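The Soup Jar Swap, One Year In

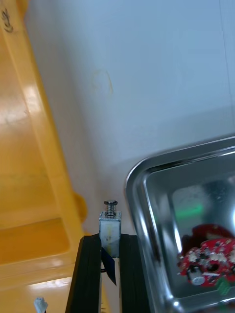

Yellow plastic, with a little handwritten mark near the top.

Hello again, friends! Gladys Muñoz here with the neighborly corner of the newsletter, and I have been saving this one up because October makes it a full year since we started the soup jar swap on Vivstead Street.

If you're new, it goes like this. You make a pot of soup. You were going to make one anyway, let's face it, and there's always too much. You put the extra in a jar, write what's in it and when you made it on a piece of tape, and leave it in the porch fridge at number 26 any time before 6 in the evening. Somebody who didn't get to cooking that day takes it home. When they're done they wash the jar and bring it back. You don't have to sign anything and you don't have to leave soup to take soup. Please, please take soup.

I got the idea when I was laid up with my hip. Ailsa Urquhart from across the way left a jar of lentil on my step with a note saying "just heat it, don't call me." I called her anyway and we talked for an hour, and by the end of it she'd offered her old fridge and I'd offered my porch.

I did keep a tally this year (on the back of the calendar, in pencil, so go easy on me) and we passed along 274 jars. I had been hoping for 200! The big favorite was chicken and rice. Ailsa's lentil came in second and she would like it known that she wants a recount. The beet one sat for two days and then I ate it myself, and it was lovely, so whoever made it, please try again.

A few of you left notes in the clean jars when you brought them back, which I never asked for and which have made my whole year. One was from a mom over on Gondale Avenue who had a new baby and wrote that she'd eaten the minestrone standing up at four in the morning and cried a little, in a good way. Another was a drawing of a carrot wearing boots. I have it on the cupboard door. Someone else tucked in a packet of bean seeds, and I grew them up the back fence, and those beans went into a soup in August. I love that!

Now for some housekeeping. We are down to 4 of the big jars, the wide ones that hold enough for a family. Check the back of your cupboards – I found two of mine behind the slow cooker, so I am not pointing fingers. If one broke, don't worry about it and don't buy a new one. Pickle jars and pasta sauce jars are just fine once the smell is out of the lid. Leave them in the sun for an afternoon with a spoonful of baking soda and that usually does it.

Labels, too. If there are nuts, milk, shellfish or wheat in the soup, write it big. We have a couple of kids on the street with allergies and their parents shouldn't have to squint at my handwriting or yours. And leave an inch at the top of the jar so people can freeze it.

Bread is welcome this winter. The Brouwer family has been dropping off rolls when they bake, and they go in the basket on top of the fridge, wrapped. I'd also love to try a "first snow" list, where you put your name down if you'd like a jar carried to your door when the sidewalks are bad. Ailsa has said she'll carry. I'll carry as far as the mailbox on Tramen Court, and after that my hip gets a vote.

If you'd like to be on the list, or you know a neighbor who would never put their own name down, slip a note through my door. I have squash from the garden coming out of my ears, so the first jars next week will be orange. There's ginger in them, and a bit of apple, and I went easy on the pepper this time.

– Gladys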